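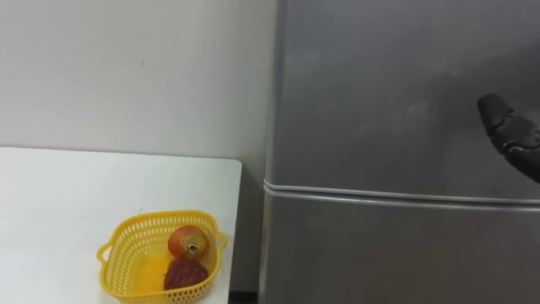

台所の白いテーブルと黄色いかご。右は冷蔵庫。

Vateckの真空パック機を十か月使った感想

2022年12月12日

2月に買ったVateckの家庭用真空パック機について書く。買った直後にも短い感想を載せたが、そのときは肉を何枚か包んだだけだったので、書けることが少なかった。春から秋まで普通に使い、パッキンも一度交換したので、改めてまとめておく。

購入の経緯

前はPlernardの小型機を使っていた。手で押さえている間だけ吸引するタイプで、値段は安かったが、袋の口が少しでも曲がると空気が入り、やり直しになることが多かった。最後はヒーターの片側が熱くならず、シールの右端だけが付かない状態になった。保証は切れていたので処分した。

次の機種の条件は、ふたを閉じたら手を離せること、吸引とシールを別々に操作できること、消耗品が単体で買えることの三つにした。Vateckはこれを全部満たしていた。通販のMudgateで注文し、翌々日に届いた。箱の中身は本体、電源コード、ロール袋が一本、説明書、予備のパッキンが上下で一組。説明書の日本語は読みにくい箇所がいくつかあるが、図があるので操作で迷うことはなかった。

大きさと置き場所

本体の幅は386ミリ。ロールを横向きに入れる構造なので、これより短くはならないのだと思う。奥行きはそれほどなく、食パンの袋を横に寝かせたくらいの感覚で置ける。高さも低い。うちでは普段は吊り戸棚の下段に立てて入れていて、使うときだけ出している。立てて保管してよいとは説明書に書かれていないが、今のところ不具合はない。

注意したほうがいいのは、本体の手前に袋を寝かせる場所が要ることだ。本体が置けるだけの棚では作業ができない。袋を手前に垂らすと中身の重みで口が引っ張られ、うまく吸わない。調理台が狭い家では、まずそこを確認したほうがいい。電源コードは短めで、うちではコンセントの位置に合わせて作業場所が決まってしまった。あと五十センチ長ければと何度か思った。

操作

ふたの上にボタンが四つある。真空とシールを続けて行うボタン、シールだけのボタン、乾いたものと湿ったものの切り替え、停止。袋の口を溝に差し込み、ふたの両端を音がするまで押し下げてからボタンを押す。あとは手を離してよい。

両端の押し込みには少し力がいる。左は軽く入るのに、右は体重をかけないと音がしない。個体差なのか仕様なのかは分からない。使い始めの頃は右が浮いたまま動かしてしまい、いつまでもモーターが回っているということが何回かあった。今はふたを閉めたあとに右端をもう一度押すようにしている。

湿ったものの設定では、シールの加熱が長くなる。肉や魚はこちらを使う。乾いたものの設定で鶏肉をやったときは、翌日に冷凍庫から出したら口が開いていた。

食材別の結果

豚の薄切り肉。一食分を200グラムにして平らに包んでいる。これがいちばん使う頻度が高く、結果も安定している。平らにしておくと冷凍庫で立てて並べられるし、解凍も早い。三週間ほど置いたものでも、表面が白く乾くことはなかった。以前はラップと保存袋の二重で、同じ期間置くと端が白くなっていた。

鮭の切り身。水気をキッチンペーパーで取ってから袋に入れる。取り方が甘いと、吸引の途中で水分が口まで上がってきてシールがきれいに付かない。袋に入れた状態で一時間ほど冷凍庫に入れ、表面が固まってから吸引すると失敗が減った。手間は増えるので、急いでいるときはやらない。

カレーやシチュー。向いていない。汁が先に上がってくる。保存容器で一度凍らせて、固まりになったものを袋に移せばできるが、それなら容器のままでいいという結論になった。

コーヒー豆。焼いて間もない豆は、包んで二、三日すると袋が少しふくらんだ。豆から出るガスだと思う。少し日を置いた豆なら問題ない。角の硬いものを強く吸うと袋に細かい穴があくことがあるそうだが、豆では起きなかった。乾燥昆布では一度あいた。

葉物の野菜。つぶれる。吸引を途中で止めてシールのボタンを押せば形は残るが、空気が残るので真空にする意味があまりない。小松菜は下ゆでして絞ったものを小分けにするのがよかった。

パン。食パンは完全につぶれて、解凍しても戻りきらなかった。先に凍らせてから軽く吸えば形は保てる。うちでは結局、パンには使わなくなった。

餅。年が明けてすぐに買っていればもっと試せたのだが、2月に残っていた切り餅を数個やっただけである。カビは出なかった。今度の正月はまとめて包むつもりでいる。

袋について

付属のロールはひと月ほどで使い切った。純正の替えロールは二本組で1679円。安くはない。長さを無駄にしないように切っても、口の部分に余白が要るため、小さく包むほど割高になる。

途中からBunnagの汎用ロールも買ってみた。こちらは純正より少し薄く、表面の凹凸も浅い。吸引にかかる時間はやや長いが、肉や下ゆで野菜なら差は感じなかった。ただ、湿ったものの設定だとシールの線が波打つことがある。はがれたことはまだない。骨つきの肉と魚のあらは純正、それ以外は汎用という使い分けで落ち着いた。

袋の再利用は、乾いたものを入れていた分だけやっている。口を切って短くなったぶん、次は小さいものを入れる。肉や魚の袋は洗っても脂が残る感じがするので捨てている。

内蔵のカッターは便利だが、端から端まで一気に動かさないと切り口がぎざぎざになる。ロールを引き出すときに少し斜めになる癖があり、切る前に両側の長さをそろえる必要がある。はさみで切っていた頃よりは早い。

音

うるさい。吸引中は隣の部屋でテレビの台詞が聞き取りにくくなる程度の音がする。一袋あたりの時間は短いので我慢できるが、夜遅くには使わなくなった。台に布巾を一枚敷くと、響きは少しましになる。Plernardの小型機はもっと静かだった。そのかわり吸う力も弱かったので、単純には比べられない。

手入れ

本体は水洗いできない。ふたの内側と溝を固く絞った布で拭く。汁受けの部分は外して洗えるが、角が深くて指が届かず、綿棒を使っている。ここは改善してほしい。

パッキンは八月に交換した。吸引が途中で止まらなくなり、見ると下側のパッキンに切れ目が入っていた。付属の予備に替えたら元どおりになった。交換そのものは溝にはめ直すだけで、工具はいらない。次に備えて単品を探したところ、Mudgateに在庫があったので一組買い足した。送料を入れると本体の値段のわりに高いと感じたが、部品が手に入るだけでもありがたい。

使わないときはふたをロックしないで置くようにと説明書にある。最初の数か月はこれを読み飛ばしていて、いつも閉めたまましまっていた。パッキンが早く傷んだのはそのせいかもしれない。

他の人の評価

買う前にMudgateの商品ページのレビューを読んだ。その時点で159件あり、低い評価の多くは「吸わない」「止まらない」という内容だった。自分で使ってみると、そのうちのかなりの部分はふたの右端の押し込み不足ではないかと思う。もちろん初期不良も混じっているだろうから、両端を押し直しても止まらないなら早めに連絡したほうがいい。うちの場合は問い合わせをしていないので、サポートの対応については何も書けない。

よかった点

手を離して待てる。次の袋の準備がその間にできるので、肉をまとめて買った日の作業が楽になった。
薄切り肉と下ゆで野菜の仕上がりが安定している。
パッキンとロールが単体で買える。
吸引を途中で止めてシールだけできる。

気になった点

音が大きい。
ふたの右側が固い。
電源コードが短い。
純正ロールが高い。
汁受けの角が洗いにくい。

どういう家に合うか

肉や魚をまとめ買いして、二週間から一か月かけて使い切る家なら元は取れると思う。うちは週に一度か二度の出番で、これくらいの頻度だと出し入れも面倒ではない。毎日少しずつ買い物をする家や、冷凍するのがおかずとご飯中心の家では、保存容器のほうが使いやすいだろう。汁物が目的なら勧めない。

低温調理のために買う人も多いようだが、うちには低温調理器がないので試していない。専用の容器をホースでつないで吸引する機能もあるものの、容器は別売りで、こちらも未使用である。

五点満点なら四点。減点は音と右端の固さの分で、肝心の吸引とシールには不満がない。壊れたら同じものを買うかと聞かれれば、そのときにもう少し静かな機種が同じ値段で出ていないかを調べてから決める。

追記：ロールの保管について質問があったので書いておくと、未開封の分は箱のまま食品棚に立てている。本体の中に入れたままのロールも、夏場を含めてべたつきや変形は見られなかった。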